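The Trial Kit

The kit came to Flelisdale on a Friday, in a gray case with two latches. Vilém Slanina signed for it at the door of the laundry and carried it to the back room, where Harriet Gallagher was eating her lunch.

"So this is the robot," she said.

"It is only the hand. The robot comes later, if we buy."

He opened the case. The company was called Sorensen, and its letter was very polite. For 200 dollars a month the laundry could keep the hand gripper and teach it. You held it by yourself, you picked up clothes as you always did, and the gripper remembered how. After 322 good picks, the letter said, a machine could begin to learn the work. The trial was free until March.

Harriet wiped her fingers and tried it first. She had sorted clothes for the whole of her working life, and she did it very fast, talking all the time. With the gripper she became silent. She closed the jaws on a sleeve, lifted it, and the sleeve slid out again.

"It has no feeling," she said.

"You squeeze too early. Go deeper, then squeeze."

"Did you read that in the letter?"

"On page two."

She gave it to him without a word and went back to her sandwich.

Vilém stayed after closing. He had promised Myrtle Boateng, who owned the laundry, an opinion by Monday, and he did not like to give opinions about things he had not tried with his own hands. He put some clothes on the floor in the corner and went down on his knees. The first picks were bad. He was moving too quickly, like a man who wants to be finished, and the counter on his phone refused them one after another with a small sad sound.

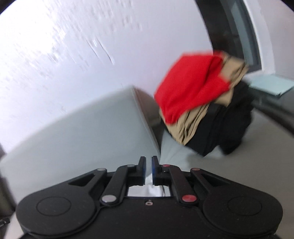

He thought about his mother, who had taught him to fold shirts in a kitchen in another country. She had never explained anything. She had put her hands over his hands and moved them, and after some weeks she took hers away. He was not sure if he was now the mother or the child.

At nine the counter stood at 41. His knees hurt. He heard the door, and Harriet came in with her coat on.

"I forgot my umbrella," she said, although it was not raining.

She watched him for a time. Then she took off her coat — slowly, so that he would understand it was her own decision — and held out her hand for the gripper.

"Deeper, then squeeze," she said.

"Yes."

She went in under the collar of a shirt, waited, and closed the jaws. The shirt came up. The phone made a different sound, one that he had heard only 41 times.

"Put on the kettle, Vilém," she said, and reached for the next one.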